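Subject: Re: [arm-practice] Draft rules for shared bench cells, section on task resets
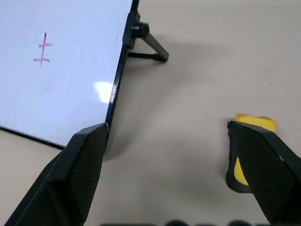 Wrist view, whiteboard task: left fingertip just under the lower-right corner of the board, eraser by the right finger.

Replying to the list and not only to the Camano people, as two other sites asked me the same thing off list. I've gone through the draft again and put my answers under the quoted parts.

> We have read sections 1 to 5 and can live with most of it. Our main
> trouble is with the reset rule. The draft says "the operator shall
> return all objects to the marked start position." For the board and
> eraser task we don't want a marked start position. We want the board
> to move around between runs, or the data is no use to us.

Agreed, that wording is wrong for your case. It came over from the Tymoshchuk handbook, which was written for cells that do the same pick all day with a fixed part. I propose this in its place:

5.3 Before each run the operator puts all objects inside the allowed area for the task. The allowed area is written on the task sheet. Where the task sheet gives a fixed position, that position is used. Where it does not, the operator changes position and angle between runs.

The allowed area still has to be written down. "Anywhere on the table" is not an area. At Eltex we had a board placed so far out that the arm reached it only at full stretch, and the controller stopped on a joint limit each time. No harm done, but it cost us a morning.

> Also, who decides what is drawn on the board? The draft is silent.
> Our operators draw whatever they like, and it has been fine.

The draft should say something short. My suggestion is that the mark, the marker color and whether it is there at the start of the run all go in the run log. The mark in the view above is one upright stroke with two short bars across it, in pink or magenta. A mark like that is quick to draw and easy to put in a log. What I would rule out is names, phone numbers and any other writing that points to a person. These recordings get passed between sites, and we can't call them back.

> Section 6, glare. "The work surface shall be free of reflections."
> How? It is a whiteboard.

Yes, this can't stand as written. There is a bright spot near the right edge of the board in the view above and I would accept that run. New text:

6.2 Reflections on glossy objects are allowed. The operator checks the wrist view before the run. If a reflection covers the part of the object the task depends on, the object or the lamp is moved.

I left out any limit on the size of the spot. Someone at Vemard wanted a percentage of the view. I don't think an operator can judge that by eye, and a rule that can't be checked at the bench will be ignored.

> Section 7, contact. You ask for the speed limit to apply "when the
> gripper is near a person." We would like it to apply near objects
> with stands or hinges as well. We have broken a stand.

Good point, and I'd like to take it further. A board with a folding leg on the back is really two objects joined by a hinge. Take hold of the corner and the leg may swing, or stay where it is and catch a finger of the gripper. The same goes for lids and laptop screens. Proposed:

7.4 Where an object has a hinge, leg or lid, the task sheet says so, and says whether the part may move during the task. First contact is made at reduced speed. If a part moves that should not, the operator stops the run and marks it as stopped. The run is kept.

The last sentence matters to me. Several sites delete stopped runs. Please don't. We can filter them out later if they carry the right mark, but we can't learn anything from a file that is gone.

> Section 8, inspection of fingers. Every 3000 cycles seems long.

It is long for textured pads used on tabletops. The 3000 figure is for the full check, with the fingers off the gripper. I should have made it clear that there is a second check, at the start of each shift, done by eye with the arm powered and held. In that one you look for torn or lifted pads, marker ink on the pads, and loose screws at the finger base. Ink is the common one with this task. Wipe it off before the next run and write it in the log. I'll split section 8 into 8.1 and 8.2 so the two don't get mixed up.

> Last thing: does the operator need to have a hand on the stop button
> for the whole run? Ours use both hands for the controls.

No. The stop must be within reach without getting up or leaning over the table. A foot switch is fine if it stops the arm the same way the button does and has been tested that shift. A software stop in the operator's window doesn't count — it can be offered as well, but it doesn't replace the button.

Two items are still open, and I'd like comments on both from sites that haven't written yet:

1. Whether the task sheet should be stored with every recording or only referred to by number. I lean toward storing it. Sheets get edited and the number stays the same.

2. Whether small objects such as erasers need a spare on hand. Camano says yes, Eltex says it isn't a matter for the rules. I have no strong view.

Comments are open for 14 days from this message. After that I'll send out the next draft with the changes above, and we can take it to the August call.

Please trim your quotes when you reply.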